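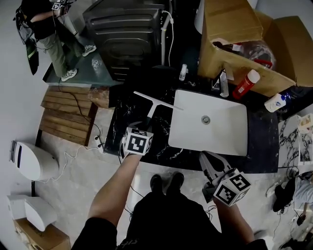
My aunt left me the guest house at Drikbridge on the condition that I did not sell it until I had run it for two winters. She had been happy there, and she believed happiness was a matter of plumbing. The place had six bedrooms, a view of the bus depot and one good bathroom, with a white basin set into a dark marble-patterned counter and a squeegee for the splashes. She had spent more on that bathroom than on her teeth. Guests wrote about it in the visitors' book, usually in the same sentence as the breakfast, so that it could be the kind half.

The first November brought a man from Tirnelen who was writing a history of fog. He took the back room for two nights and stayed until spring. Each morning he went out with a notebook and came home disappointed, the weather having turned fine the moment he arrived. He blamed the council. I blamed the breakfast, and put up his rent.

Then came the letter from the Silora Hotel across the river, offering to buy me out. It was a very polite letter. It called the guest house "characterful" in two places, and the figure it named would have paid for a roof or a divorce, and I needed only the roof.

I read it aloud at supper. The fog man put down his spoon.

"You'd miss it," he said.

"I'd miss the bathroom."

He thought about this for some time — he was a thorough man, which is why the book was still in its first chapter — and then asked whether there was any more soup. There was. I wrote back to the Silora that evening and told them to try me again after the second winter, and to bring a better adjective.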